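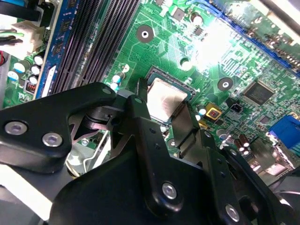
Fingers either side of the processor, seen from the wrist camera.

Comparing two grippers on an old motherboard

Some time ago I promised a proper write-up of how we compare grippers in the Jorkness workshop, and the board with its processor seems the friendliest place to begin (it certainly gets the most questions!). You'll need an arm you already trust, a camera at the wrist, a motherboard you don't mind scratching, and a good part of an afternoon. We had two grippers to try, the Itier and the Skatach, and I'll go through the steps in the order we do them now, after a few false starts back in June.

1. Fix the board down. Ours sits on four short posts screwed to a base plate. Do give it a gentle push with your thumb before you go on, as a board that slides even a little will make a good gripper look like a poor one.

2. Fit the first gripper and set the tool length again from scratch. I know it's tempting to keep the old figure and nudge it a bit, and I've done it myself, but you'll only end up chasing the error later on.

3. Line up from above. Bring the arm over the socket slowly and watch the wrist picture. You want one finger down each side of the chip, and both sides in view at once. Bare metal on a processor reflects a good deal, and overhead lights can wash out a patch of the board altogether, so turn the exposure down until you can make out the dark edge round the silver. If the linkage gets in the way, tilt the wrist a few degrees and try again.

4. Open the socket lever by hand before each lift. I'd leave the arm out of that job until you're happy with everything else.

5. Close slowly. Our controller counts finger travel in steps, and on the Itier we closed at 1,674 and on the Skatach at 1,959. Yours will be different, so creep up on it, write the number down and don't change it halfway through a run!

6. Lift straight up, pause, and set down in the same spot. We log each go in a plain spreadsheet: gripper, step count, lifted or not, seated or not, and a column for grumbles, which fills up faster than you'd think.

7. Swap grippers and do the whole lot again, starting from step 2.

For what it's worth, I liked the Itier better for chips and the Skatach better for memory modules, where its longer reach is a real help. The Mthembu controller ran both without any fuss, though you do have to save your settings before switching tools or they go back to the factory ones. I lost most of a morning to that.

Next on the bench is the power plug, with both grippers again and softer pads.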